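3.2 Payment habits among market customers

The household survey reached 855 adults in Grollstead and the neighboring district of Horno. Respondents were asked how they had paid for food, transport and small repairs during the month of June, and whether they kept their cards and cash together or apart. Interviews were held in the respondent's home or at the market hall, and no payment was offered for taking part.

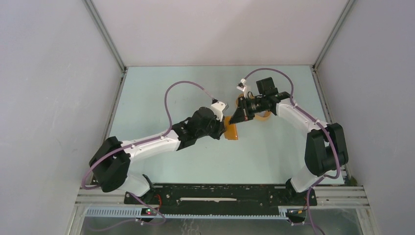 Cash remained the most common means of payment for purchases below 100 crowns in both districts. Above that amount the two districts differed. Horno residents moved to cards at once, while those in Grollstead continued to use cash up to 300 crowns -- a pattern that Domański also reports for the Weltar valley towns. Older respondents in Grollstead often said that stallholders preferred coins and small notes, and that they carried a card only for the pharmacy and the train.

The way cards were carried proved to be related to how often they were used. Respondents who kept a card in a slim holder used it more often than those who kept it in a full-size wallet with cash. The difference held in both districts and in all age groups except the youngest, where only 28 respondents answered the question.
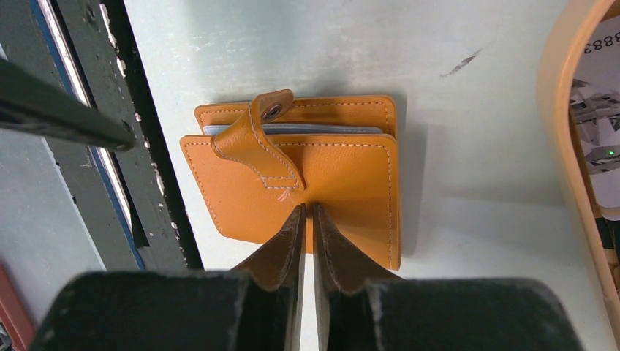
Figure 4. Card wallet in orange leather with pale stitching and a snap strap.

Storage habits were therefore entered as a separate variable in the models presented in Section 4. Respondents who reported carrying no card at all were left out of that step.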